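사무실 정수기 렌탈 재계약, 그리고 해지까지

작년 여름에 사무실 정수기를 바꿨다. 정확히는 렌탈 계약을 끝내고 기계를 하나 샀다. 같은 고민을 하는 작은 사무실이 있을 것 같아서 과정과 비용을 적어 둔다. 광고는 없다.

우리는 직원이 몇 안 되는 사무실이고, 입주할 때부터 Gowda 냉온정수기를 렌탈로 썼다. 스탠드형이고 얼음은 안 나오는 모델이다. 의무 사용 기간이 끝나 갈 무렵 문자가 왔다. 재계약을 하면 새 기계로 바꿔 주고 첫 두 달은 면제해 준다는 내용이었다. 처음에는 별생각 없이 그러자고 했다. 그런데 계약서를 다시 꺼내 보니 내가 잘못 알고 있던 부분이 여러 군데 있었다.

우선 의무 사용 기간과 계약 기간이 달랐다. 의무 사용 기간이 지나면 위약금 없이 해지할 수 있는데, 계약 기간은 그보다 길게 잡혀 있었다. 소유권은 계약 기간을 다 채워야 넘어온다. 나는 이 둘이 같은 줄 알았다. 그러니까 지금 해지하면 위약금은 없지만 기계는 가져가고, 계속 쓰면 기계가 우리 것이 되는 대신 그때까지 월 요금을 내야 한다. 재계약은 이 시계를 처음으로 되돌리는 일이다. 면제받는 두 달보다 새로 묶이는 기간이 훨씬 길다.

다음은 철거비다. 위약금과 철거비는 별개 항목이었다. 상담원에게 해지 비용을 물었더니 위약금은 없다고만 했고, 철거비는 따로 물어봐야 알려 줬다. 등록비를 면제받고 가입했으면 그것도 해지할 때 청구될 수 있으니 같이 물어보는 게 좋다. 우리는 등록비 청구는 없었다.

필터 관리도 확인했다. 방문 관리가 포함된 요금이었는데, 방문 기록을 앱에서 조회해 보니 한 번이 빠져 있었다. 우리가 문을 닫은 날에 왔다가 그냥 간 것으로 되어 있었다. 다시 잡아 달라고 요청하지 않으면 넘어가는 구조였다. 이 부분은 우리 잘못도 있다.
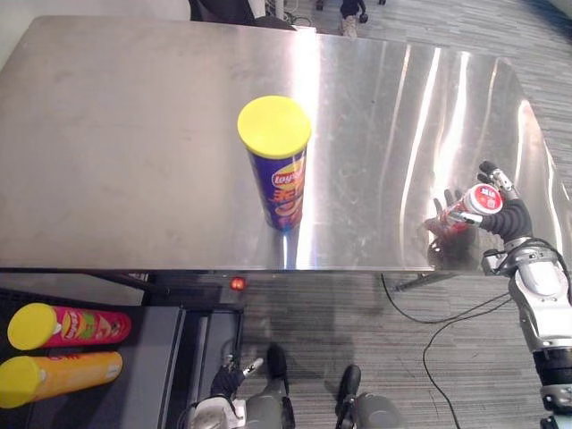 Skistoscombe 님이 예전 글에 남긴 댓글로는 렌탈 정수기는 기계값보다 관리비를 내는 거라서, 필터를 직접 갈 자신이 없으면 사지 않는 편이 낫다고 한다. 본인 사무실에서는 샀다가 필터 교체를 계속 미루게 되어 결국 렌탈로 돌아갔다고 했다. 일리가 있는 말이다. 그래서 구매를 결정하기 전에 필터를 누가 언제 갈지부터 정했다. 내가 갈기로 했고, 회사 공용 달력에 반복 일정으로 넣었다.

후보는 셋이었다. 첫째는 Gowda 재계약, 둘째는 Starnosport의 사무실용 렌탈, 셋째는 Zekatum 직수형을 일시불로 사는 것이었다.

Starnosport는 견적을 빨리 보내 줬다. 월 요금은 셋 중 가장 낮았는데 커피머신을 같이 렌탈할 때의 가격이었다. 정수기만 하면 Gowda와 차이가 거의 없었다. 우리는 커피를 각자 사 마시거나 드립백을 쓰는 쪽이라 커피머신은 필요가 없었다. 캡슐을 매달 일정 수량 이상 주문해야 한다는 조건도 붙어 있었다. 커피를 많이 마시는 사무실이라면 괜찮은 조건일 수 있다.

Zekatum은 기계가 작다. 싱크대 옆 선반에 올려놓는 크기이고 저장 탱크가 없다. 탱크가 없으니 물이 고여 있지 않고 청소할 곳도 적다. 대신 온수를 연달아 뽑으면 기다려야 한다. 설명서에는 연속 출수가 630ml까지라고 적혀 있다. 컵라면 하나에 들어가는 물은 충분히 되고, 두 개째는 잠깐 쉬었다가 받아야 한다. 점심에 컵라면을 여럿이 한꺼번에 먹는 사무실이면 불편할 것이다. 우리는 가끔 있는 일이라 전기주전자를 하나 남겨 두기로 했다.

온수 온도는 단계로 고르게 되어 있고 제일 높은 단계가 90도다. 믹스커피나 녹차에는 모자람이 없다. 홍차를 마시는 직원은 조금 미지근하다고 했다. 이것도 전기주전자로 해결된다.

결국 Zekatum으로 정했다. 7월에 주문했고 설치는 그다음 주에 했다. 설치 기사님이 싱크대 아래 냉수관에서 물을 따서 선반까지 호스를 올렸다. 선반에 구멍을 하나 뚫어야 했는데, 임대 사무실이면 미리 건물 쪽에 말해 두는 게 좋다. 우리는 당일 아침에야 생각나서 급하게 전화를 했다. 다행히 싱크대가 우리가 들여놓은 것이라 문제가 되지는 않았다.

설치 시간은 47분 걸렸다. 기사님이 작업 확인서에 시작과 끝 시각을 적어서 알고 있다. 물은 처음에 몇 분 흘려보내고 쓰라고 했고, 첫날은 물에서 약간 플라스틱 냄새가 났다. 둘째 날부터는 나지 않았다.

Gowda 철거는 따로 날을 잡아야 했다. 새 기계 설치와 같은 날에 맞추려고 했는데 일정이 안 맞아 며칠 동안 두 대를 같이 두었다. 철거 전에 전원을 끄고 물을 빼 두라는 안내가 왔다. 탱크에 남은 물이 생각보다 많으니 큰 통을 준비하는 게 좋다. 우리는 대걸레 통으로 받았고 두 번 비웠다. 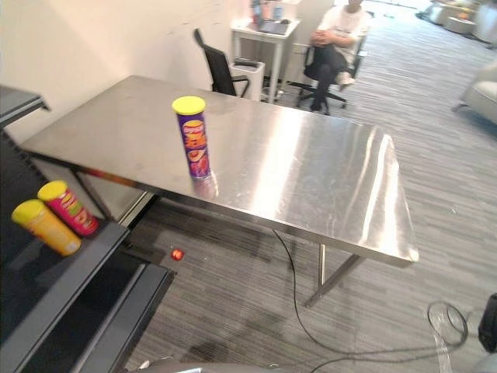 마지막 수정: 1/21/21

비용 얘기를 조금 더 적는다. 기계값은 판매처마다 차이가 있고 행사에 따라서도 달라져서 여기에 쓰지 않는다. 참고할 만한 것은 전기와 필터다.

예전 기계는 냉수와 온수 탱크를 하루 종일 유지하는 방식이라 퇴근 후에도 전기를 썼다. 절전 버튼이 있었는데 아침에 다시 데워지는 시간이 길어서 다들 켜 둔 채로 퇴근했다. 새 기계는 온수를 뽑을 때만 데운다. 콘센트에 꽂는 전력 측정기로 한 달 재어 보고 우리 요금 단가를 곱했더니 2,883원이 나왔다. 예전 기계는 측정해 둔 것이 없어서 직접 비교는 못 한다. 고지서 금액은 줄었지만 에어컨 사용량이 섞여 있어서 정수기 덕분이라고 말하기는 어렵다.

필터는 두 종류가 들어간다. 앞쪽 필터가 교체 주기가 짧고 뒤쪽 필터가 길다. 교체는 어렵지 않다. 원수 밸브를 잠그고, 물을 한 번 뽑아 압력을 빼고, 필터를 반 바퀴 돌려서 뺀다. 새 필터를 꽂은 다음 밸브를 천천히 연다. 처음 할 때 압력을 빼지 않고 돌렸다가 선반에 물을 흘렸다. 수건을 미리 깔아 두면 된다. 호환 필터도 파는데 아직 써 보지 않았다. 보증 기간 안에는 정품을 쓸 생각이다.

불편한 점도 있다. 냉수가 예전만큼 차갑지 않다. 여름에 첫 잔은 괜찮은데 연달아 받으면 세 번째 잔쯤부터 미지근해진다. 냉장고에 물병을 넣어 두는 사람이 생겼다. 버튼 소리가 큰 것도 처음에는 거슬렸는데 온수 버튼과 잠금 버튼을 같이 길게 누르면 소리가 꺼진다. 설명서 뒤쪽에 작게 나와 있다.

그리고 출수구 높이가 낮아서 큰 텀블러는 기울여 받아야 한다. 물받이를 빼면 들어가는데, 그러면 흘린 물이 선반으로 바로 떨어진다. 사기 전에 쓰는 텀블러 높이를 재 보면 좋겠다. 나는 안 재 보고 샀다.

해지할 때 상담원에게 물어본 것을 순서대로 적어 두면 이렇다.

의무 사용 기간이 끝나는 날짜
계약 기간이 끝나는 날짜와 소유권이 넘어오는 시점
위약금, 철거비, 면제받은 등록비의 청구 여부
마지막 달 요금이 일할 계산되는지
철거 가능한 가장 빠른 날
자동이체가 끊기는 시점

마지막 항목은 꼭 확인하는 게 좋다. 우리는 철거가 끝난 다음 달에 요금이 한 번 더 빠져나갔다. 전화했더니 전산 처리가 늦었다고 했고 며칠 뒤에 환불받았다. 통장을 안 봤으면 몰랐을 것이다. 해지 확인 문자를 지우지 말고 가지고 있으면 통화가 짧게 끝난다.

세금계산서도 달라졌다. 렌탈일 때는 매달 한 장씩 들어왔는데 구매는 한 장으로 끝났다. 장부 정리하는 입장에서는 이쪽이 편하다. 비용으로 한 번에 처리할 수 있는지는 금액과 사업자 유형에 따라 다르니 세무 대리인에게 물어보시길. 우리는 소모품비로 처리했다.

전기주전자는 오래된 것이라 바꿀까 하는데 아직 고르지 못했다. 뚜껑이 완전히 분리되는 것을 찾고 있다. 안쪽을 닦기가 편해야 하고, 용량은 크지 않아도 된다.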